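I've been teaching robots with my own two hands for a while now, and I have opinions about it, so bear with me.

The argument in our shop goes like this. Anjani Entili likes to grab the arm and push it through the job herself (kinesthetic teaching, if you want the fancy word). I like teleoperation, where I stand off to the side in a pair of gloves and the hand does what my hand does. We've been having this fight since January, mostly over bad coffee, and I'm going to use this page to win it while she's out at the Dreßler site.

Her side first, because it's a good side. When you move the arm yourself you feel everything. You feel the elbow running out of room, you feel the weight, you feel that little bit of drag in the joint before it gives. People who have never touched a robot can do it on their first morning! Wendelin Hubmann once had 22 visitors from Jullska try it, one after another, and every one of them got the arm where they wanted it.

But try it with a five-fingered hand. Go ahead — hold the wrist steady, curl one finger down with your left thumb, and keep the other four out of the way with whatever you have left. You need to be an octopus. And the whole time your own arms are in front of the cameras, so the recording is full of a helper who won't be there when the robot has to do the job alone. For a plain two-jaw gripper, fine, push it around all day. For fingers I want gloves.

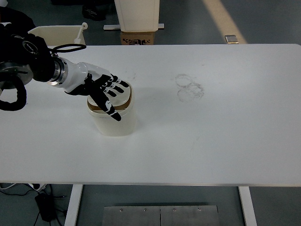
How many demonstrations does it take before a robot can do a simple task without you?

More than you want to hear. Our last task on Wanero used 2,567 of them, and I'd have been happier with fewer if they had been better ones. Ten careful runs with the object in ten different spots have taught me more about what's going wrong than a whole afternoon of the same motion from the same starting point.

Which brings me to the part I really care about, the person in the gloves. We talk about this work as if the human were a kind of faucet you turn on and data comes out. I've read my own recordings back after a long shift and you can see me getting tired. I cut corners on the approach, I come in too fast, I fumble a grasp and rescue it with some weird twist of the wrist, and all of that goes into the pile with the good stuff. The robot can't tell that I was hungry. It just learns the weird twist.

So I stop after 3 hours now, and I throw runs away. Trolitz, the team we share the gloves with, keeps nearly everything, on the theory that a messy recovery is worth having too. I'll give them half of that. A recovery you made on purpose, from a mistake you set up on purpose, is gold. A recovery you made because you were thinking about dinner is just a bad run with a happy ending.

Anjani says all of this proves her point, and that if I had my hands on the machine I'd pay more attention. Maybe! I'd still want to see her do the fingers.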